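Tiempo de lectura: 2 minutos

El Coro de Cámara Eltora abrirá en septiembre su nueva temporada con un programa dedicado a la polifonía báltica. Su director artístico, que asumió el cargo tras seis años al frente del conjunto vocal Skarnberg, recibió a esta redacción en la sede de la formación.

«El repertorio exige una afinación muy estable y una dicción que no admite descuidos», señala. La plantilla consta de 26 cantores, seleccionados entre 102 aspirantes.

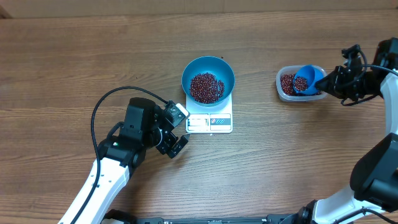 Sobre el método de trabajo, el maestro precisa que cada obra se prepara primero por cuerdas y solo después en conjunto. «Las contraltos comienzan antes que nadie; sus líneas son las más expuestas», explica. La obra central, de 20 minutos, se cantará a doble coro. 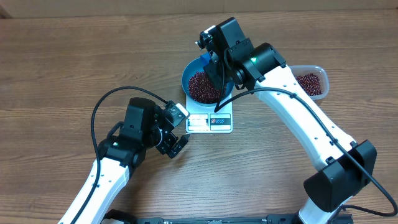 Bogdan Cieślak

La gira incluirá la Sala Ternberg, con un aforo de hasta 70 personas. «Es un espacio seco, que obliga a sostener el final de cada frase», indica. El director confirma asimismo la grabación de los motetes para el sello Piątek.

Entrevistas recientes
El órgano de Ternberg, restaurado
Convocatoria de becas para jóvenes directores
Skarnberg presenta su ciclo de cantatas

Contacto | © Coro de Cámara Eltora | Volver arriba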